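How to Keep Kitchen Drawers from Sticking

Old drawers get stubborn in July, when the air is heavy. I collected here what works in my kitchen in Surnberg.
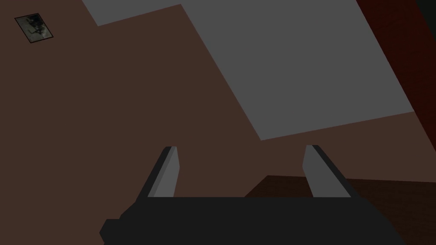
Danylo Romaniuk wrote to me that I should put candle wax first on the list, before any sanding, as he ruined two good drawers with sandpaper in one summer. He is right, so I changed the order.

Take the drawer out completely and turn it over on a towel. Wipe the runners with a cloth that is only a little damp and let them dry overnight. Crumbs and old grease make more trouble than the wood itself.

Next, rub a plain white candle along both runners, pressing quite hard. Do the same on the rails inside the cabinet. Put the drawer back and open and close it several times. If it still catches, look for a shiny spot on the side - there it is rubbing. Sand only this spot, with fine paper, and stop early. Then wax again.

For metal runners do not use cooking oil. It becomes sticky after some weeks and holds dust. I use a dry silicone spray from Prerik, sprayed on a cloth and not directly in the cabinet.

Check also the weight. My pan drawer was hanging down at the front, and I blamed the screws for a long time. I moved the cast iron to the bottom shelf and tightened the 6 screws, and now the drawer closes with one finger.

If a screw turns without holding, take it out, push a wooden toothpick with a drop of wood glue in the hole, break it off level and wait until the next day before you put the screw back.

Inese Petrauskas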